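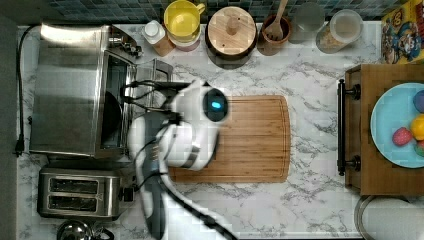
Section 4. Installing the Under-Cabinet Power Strip and Countertop Outlets

Document revision 06/02/2019. Replaces all earlier versions of Section 4.

This section covers mounting and first power-up of the Fodedix under-cabinet power strip, models with and without the Skestach timer module. Read Section 2 (Electrical Requirements) before starting. Installation of the fixed supply cable must meet local code. In some areas this work may only be done by a licensed electrician.

4.1 Before You Start

The strip is supplied in one piece with the end caps fitted. Check that the carton contains the strip, the mounting rail, the screw bag, the supply box with cover, and the drilling template. If the timer module was ordered, it is packed in a separate sleeve under the rail.

Tools needed:
Drill with pilot bit
No. 2 Phillips screwdriver
Wire stripper
Non-contact voltage tester
Pencil and level
Masking tape

WARNING: Turn off the branch circuit at the service panel and lock or tag the breaker. Confirm with the voltage tester that the circuit is dead before touching any conductor.

CAUTION: The strip is for dry indoor locations only. Do not install it directly over a sink or within the splash area of a faucet. Do not install it above a cooktop.

4.2 Choosing the Position

The strip mounts to the underside of the wall cabinets, against the back wall or behind the front cabinet lip. The rear position keeps cords short and out of the work area. The front position gives easier reach but leaves cords hanging over the counter, and is not recommended in homes with small children.

Keep at least 2 inches between the end cap and any side wall or tall cabinet. The end cap must slide off for service, and a smaller gap will prevent this.

Heat-producing appliances need extra attention. Toaster ovens, in particular, release hot air from the top and rear of the housing. Do not place the strip directly above the normal position of such an appliance. Follow the clearance given by the appliance manufacturer. If none is given, pull the appliance forward from under the cabinets before use.

Note: On cabinets with a recessed bottom panel, a spacer block is needed so that the strip clears the face frame. Spacer blocks are not supplied. Cut them from solid wood to the same width as the rail.

4.3 Mounting the Rail

1. Clear the counter below the work area and cover it with cardboard or a drop cloth.

2. Tape the drilling template to the underside of the cabinet. The edge marked WALL faces the back wall. For front mounting, turn the template end for end.

3. Check that the screws will enter solid material at every marked hole. The supplied screws are for cabinet bottoms of 5/8 inch or thicker. For thinner panels, use shorter screws of the same head type.

4. Mark the hole centers and drill pilot holes. Wrap tape around the bit as a depth stop. Do not drill through into the cabinet.

5. Remove the template. Hold the rail in place with the open channel facing down and start all screws by hand.

6. Tighten the screws from the center outward. Stop when the rail is flat against the panel. Overtightening will bow the rail and the strip will not slide on.

Note: Where the run crosses a joint between two cabinets, check that the cabinet bottoms are level with each other. Shim the higher side of the rail as needed. A step at the joint will put the housing under load and may open the cover seam.

4.4 Connecting the Supply

WARNING: Do not proceed unless the breaker is off and the circuit has been tested.

1. Remove the supply box cover (one screw).

2. Take out the knockout nearest the wall and fit a listed cable clamp. Do not bring cable through a bare knockout.

3. Feed the supply cable into the box and tighten the clamp. Leave enough free conductor to reach outside the box for splicing.

4. Strip the conductors to the length shown on the gauge molded into the box.

5. Join green or bare to green, white to white, and black to black, using the connectors from the screw bag. Tug each conductor to check the splice.

6. Fold the conductors into the box with the ground at the back. Refit the cover. No conductor may be trapped under the cover edge.

If the cable leaves the wall through a tiled backsplash, drill the tile before mounting the rail. Use a bit made for tile, at low speed with water, and drill through a layer of masking tape. With small mosaic tile, center the hole on one tile and keep it off the grout lines where possible. Seal around the cable with silicone after the strip has been tested.

4.5 Fitting the Strip

1. Offer the strip to the rail at an angle, rear edge first.

2. Push up on the front edge until the latch clicks at both ends.

3. Slide the strip toward the supply box until the connector is fully seated. The red band on the connector must not be visible.

4. Fit the locking screw through the front of the box. Hand-tighten only.

To remove the strip, reverse these steps. Never slide the strip off the connector with the circuit energized.

4.6 Timer Module (optional)

The Skestach timer module plugs into the end of the strip opposite the supply box. It controls the switched outlets, marked with a gray dot. Unmarked outlets stay on at all times.

1. Turn off the breaker.

2. Slide off the end cap and keep it. The strip must not be used with the end open.

3. Push the module in until flush.

4. Restore power. The display shows dashes while the module starts.

5. Press and hold SET until the hour flashes. Set the hour with the arrow keys, press SET, then set the minutes in the same way.

6. Press MODE to choose the shut-off period. The factory setting is 90 minutes. The longest setting is 300 minutes.

CAUTION: Do not connect a refrigerator, a freezer or medical equipment to a timed outlet.

The clock setting is held through short power failures. If the display shows dashes after an outage, repeat step 5. The shut-off period does not need to be set again.

4.7 First Power-Up

1. Unplug everything from the strip.

2. Turn on the breaker. The green indicator on the supply box lights.

3. Press TEST. The indicator goes out and all outlets are dead. Confirm with a plug-in lamp.

4. Press RESET. The indicator lights again.

5. Plug in one appliance at a time and run each briefly.

If the indicator does not go out in step 3, turn off the breaker and do not use the strip. See Table 9, fault code 46.

4.8 Load and Cord Management

The total load of all connected appliances must not exceed the rating on the label. The label is on the underside of the housing next to the supply box. Two heating appliances running together will normally exceed the rating of a kitchen branch circuit, even where each one is within limits by itself.

Route cords along the back of the counter. Keep them away from hot surfaces, the sink and the counter edge. Do not coil excess cord behind a heating appliance. Do not plug an extension cord or a second power strip into any outlet.

Cord clips are available as an accessory in the Becerra and Gotholm finishes. They snap to the lower edge of the housing and can be moved without tools. Clips from the previous series, sold through August of last year, do not fit the current housing.

4.9 Cleaning

Turn off the breaker before cleaning. Wipe the housing with a cloth dampened in mild dish soap and water, and dry it at once. Do not spray cleaner at the outlets. Grease on the vent slots can be loosened with a dry, soft brush. Press TEST and RESET monthly and after each cleaning.

Continue with Section 5, Linking Two or More Strips.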